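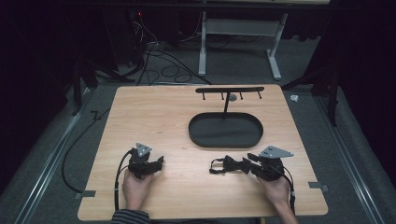 What's the best way to keep cut basil alive on the counter for more than a couple of days?
Trim the stems, stand them in a glass of water like flowers, and leave it out of the fridge. Change the water when it gets cloudy.

Herbs & Greens > Kitchen Storage > basil keeps going black, help

parrypatch
OK so I've read the pinned answer at the top and I'm doing all that and my basil still looks like wet tissue by the second morning. I buy it at the farm stand in Jultard, big floppy bunches, smells amazing in the car. I get home, trim it, glass of water, counter. Next day it's droopy, day after that the lower leaves are black. What am I doing wrong??

Cilantro from the same stand lasts forever in my fridge, so I don't think it's them.

mossy_lid
Are you pulling the leaves off the part that sits under the water? Anything below the waterline rots and takes the whole glass with it. Also where's the glass? If it's by the window over the sink it's cooking in there by noon.

parrypatch
Um. It is by the window over the sink. And I may have been leaving all the leaves on.

GuilanBai
Guilan here, I grow a lot of this stuff (too much, ask my neighbors). Mossy's right about the leaves, but I'd also look at the drive home. Basil that's been in a hot car for an hour is already in trouble before you touch it. I bring a damp towel and wrap the stems, then the minute I'm in the door I cut the ends again and put them in room temperature water, deep. Loose produce bag over the top for the first night. It perks right up and then I take the bag off.

And please don't put it in the fridge! I see people say "warmest shelf" and no, it'll still turn black on you.

denny_k
Gonna disagree with the bag. Every time I've bagged basil I've ended up with slime. I leave mine wide open on the counter, change the water every morning, and I get a week easy. Last June I had a bunch put out roots and I planted it.

GuilanBai
How humid is your kitchen though? I'm up in Nukberg with the heat running half the year and an open bunch goes limp by dinner. If you live somewhere sticky then sure, skip the bag.

denny_k
Very sticky, no AC. Fair enough. But then the advice should be "depends on your kitchen" and the pinned answer doesn't say a word about it.

tuesdaysoup
I gave up on all of this and just make pesto the day I buy it. Ice cube tray, freezer, done. 4 cubes is dinner for the two of us with some pasta water.

mossy_lid
That's great for pesto but you can't put a frozen cube on a tomato sandwich lol

tuesdaysoup
Watch me

parrypatch
Update! Got a new bunch, stripped the bottom leaves, did Guilan's towel thing in the car, and moved the glass over next to the bread box. I did the bag the first night too (sorry denny). It's on day 4 and there's one sad leaf, everything else is standing up. I'm kind of amazed.

Side question, do any of you do this with parsley? I've got a huge bunch of the flat kind.

GuilanBai
So happy to hear it! Parsley likes the fridge. Same glass of water, bag over the top, middle shelf. It'll outlast your interest in parsley.

denny_k
Agree on the parsley, and yes, even on the bag. Parsley only.

ikine_annie
Does mint go with the basil or with the parsley? Mine's taking over the yard and my sister wants a bunch to take home.

mossy_lid
Mint does fine either way, I keep mine on the counter. Give her a bunch with long stems and tell her to root it in a pot, not in the ground. Seriously, a pot.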